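Ticket: Equipment Planning - Replacement Hands, Dratura Unit
Requester: Sunita Zamora, Facilities Purchasing
Assigned to: Roscoe Whitfield
Status: Pending approval
Opened: 1 June 2019

The requester asks whether the purchase of 2 replacement hands may be deferred to the November budget. The supplier, Pettigrew, has quoted a lead time of 15 working days and will hold the present price for orders placed this quarter only. 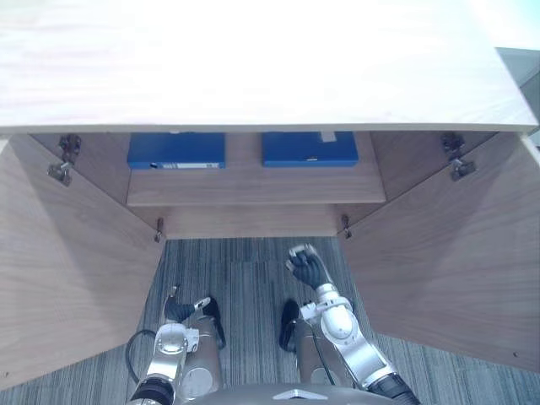
Spare parts are currently charged to the Orton maintenance line, which has $400 remaining and cannot cover the order. A transfer from the capital line is therefore proposed. The planned duty is storage work of the kind shown, with boxes on a shelf inside a two-door cabinet, and both arms must reach in between the open doors. A single spare hand would leave one side without cover, so the assignee does not recommend splitting the order.

Update, M. Park: Pettigrew confirms that left and right hands carry separate part numbers. The draft order listed the left hand twice and has been corrected.

Update, R. Whitfield: Deferral not advised. Transfer form sent to Ingrid Thibodeaux for signature - cost code still to be supplied by the requester.

Next action: S. Zamora to enter the cost code and return the ticket.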